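第七讲 任务级规划与“成功”的定义

课程讲义 2022年7月8日
阅读材料:Clastska 调度框架文档第二章;上一讲的状态估计笔记

一、从一个漂亮的数字说起

上一讲结束时有同学问,为什么我们用的 Rurkico 任务集里,分拣类任务的成绩普遍比装配类高。先看分母。Rurkico 的分拣部分共 400 次试验,日志里完整走完“取件—扫描—投放”三步的有 209 次。可是早期的汇报材料把“抓取成功”当作“任务成功”来写,读者如果只看摘要,会以为系统已经可以上线。请大家养成习惯:看到成功率,先问三件事,谁判定的,在哪一步判定的,失败后有没有人重新摆过料。第三条最容易漏掉,论文里常常只写一句“必要时复位”。

二、包裹为什么难

教科书里的抓取对象大多是刚体,有 CAD 模型,位姿用六个数就能写完。快递软袋没有这样的“位姿”。袋子被提起后形状会变,面单跟着弯折,原先估计的法向量也就作废了。很多方案在这里悄悄加了一个假设:面单平整、朝上、没有遮挡。假设写在代码里,没有写在文章里。

做感知的同学常说,检测框画得准就行。框画得再准,也回答不了两个问题:这个袋子下面压着什么,提它的时候会不会把旁边的一起带出来。堆叠场景的分割结果只描述可见表面,规划器却经常把它当成物体本身来用。Stornumell 仿真器里的软袋模型也帮不了太多忙,它的摩擦参数是手调的,换一种袋子就要重来。仿真里学到的策略,我建议先当作初值,不要当作结论。

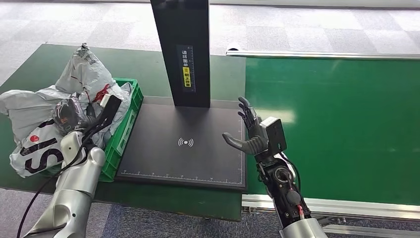

图7-1 软袋分拣工位:左侧为料筐,中间为扫描平台,右侧为传送带。

注意图中筐里最上面那只带条码面单的白袋,已经皱了起来。再看立柱上的标签,上面有“请放面单”一类的提示和“朝上”的要求。这种文字是写给操作员看的,人看一眼就懂,放到软件里却要拆成好几个判断:哪一面是面单,现在朝哪里,需不需要翻,翻完以后还在不在平台范围内。标签上的一句话,对应状态机里的一大片分支。

三、双臂协调:先别急着端到端

常见的做法是把两只手的动作合成一个高维动作向量,交给策略网络去学。好处是接口简单,坏处是出错以后说不清是哪一层的问题。本课程仍然要求大家先写显式的任务图,节点至少包括:

选件
抓取
抓取确认
移至平台
面单朝向判断
翻面(可选)
等待扫描返回
投放至传送带

每个节点写清前置条件、后置条件和超时处理。以“等待扫描返回”为例,扫描器没有返回码时,可能是面单朝下,可能是面单折了,也可能是通信丢包。三种情况的恢复动作完全不同,而我见过的演示代码里,大多统一写成“重试”。重试到成功为止,日志上确实好看。

另外,手部控制器报告“已闭合”,只说明手指关节停住了。捏住一只袋子和捏住两只袋子,关节角的差别可能小于噪声。只用关节角做抓取确认的组,请在报告里给出误判率,不要只给一个阈值。

四、关于 Guo 规划器

Guo 是本课程提供的基线规划器,规划周期为 12 毫秒。不要迷信这个数字。它是在静态场景、已知障碍物的条件下测的,没有计入感知延迟。实际闭环里,图像从采集到进入规划器的时间往往比规划本身长,手已经移动了,地图还是旧的。传送带一旦进入工作空间,这个问题会更明显:投放点必须用预测值,预测又依赖时间戳对齐。作业里请先检查时间同步,再谈优化算法。

还有一点,Guo 的碰撞检测把软袋近似成凸包。近似偏保守时,手不敢伸进料筐;偏激进时,会推动旁边的袋子。两种参数我都试过,没有找到令人满意的折中。如果有同学声称找到了,请附上换过一批袋子之后的结果。

五、作业

1. 画出完整任务图,标出所有由人工完成的环节,包括补料和复位。
2. 从 Rurkico 日志中任选一类失败,写出至少 2 种互相竞争的解释,并说明用什么数据可以区分它们。
3. 在 Clastska 中为“等待扫描返回”节点编写恢复逻辑,不允许使用无上限重试。
4. 选做:关闭面单朝向判断模块,改为随机决定是否翻面,与原方案比较。如果差别不大,请认真想一想这个模块在做什么。

作业于8月提交,代码和日志一并打包。只交视频的不评分。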